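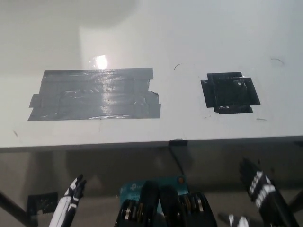 ## Looking after paperback novels at home

The following guidance is issued to members of the Tirau Fiction Library and to households borrowing from the Putport branch. It was written with well-read romances, historical novels and family sagas in mind, as these pass through more hands than most. Members may also apply it to their own books.

### Before reading

- Wash and dry the hands. Hand cream should be given time to sink in.
- Ease a stiff new spine by opening a few pages at the front, then a few at the back, and working towards the middle. Do not bend the covers round to meet each other.
- Remove the paper band or loose advertising cards before the book goes into a bag.

### Reading in the kitchen or bath

Steam is the chief cause of wavy pages in returned stock. Members who follow a recipe with one eye and a duchess with the other are asked to keep the novel at the far end of the worktop from the kettle and hob. A cookery book stand holds a thick paperback well, provided the page clips are not too tight.

Library copies should not be taken into the bath.

### Wet pages

1. Blot with plain kitchen paper. Do not rub, particularly on a coloured cover.
2. Stand the book upright with the pages slightly fanned, in a cool room with moving air.
3. When the pages are almost dry, close the book and place it under an even weight overnight.
4. Check between the pages in the morning and repeat if any damp remains.

Hairdryers, ovens and radiators make the glue brittle and should be avoided. A book that has been soaked through is best brought to the desk in a plastic bag the same day.

### Loose pages and torn covers

Borrowers are asked not to repair library copies. Place loose leaves back in order, put a rubber band round the whole book only if it is to be carried, and tell the desk on return. No charge is made for pages that have come away through ordinary reading.

For books of one's own, a thin line of white PVA glue along the inner edge of the leaf is usually enough. Slip greaseproof paper on either side, close the book and leave it for six hours under a weight. Sticky tape is unsuitable for printed pages. It yellows, and the gum creeps out and catches the next leaf.

### Smells

A novel from a damp cupboard or a smoker's house may be stood open in a lidded box beside a saucer of bicarbonate of soda. Allow 2 to 3 days, keeping the powder off the paper. Scented sprays leave marks.

### Storing a long series

Shelve paperbacks upright and of like height together, with enough room to draw one out by its sides. Pulling at the top of the spine tears it. A box for the loft should hold no more than 30 volumes and should be raised off the boards.

Members with larger collections may ask for the shelf list drawn up by Yae Onishi, which has space for 1000 titles and a column for books lent out.

### Advice at the desk

Aoi Arai is at the Putport desk on Tuesday afternoons for questions about repairs. Damaged books may be left with a note of the member's name and the page numbers concerned.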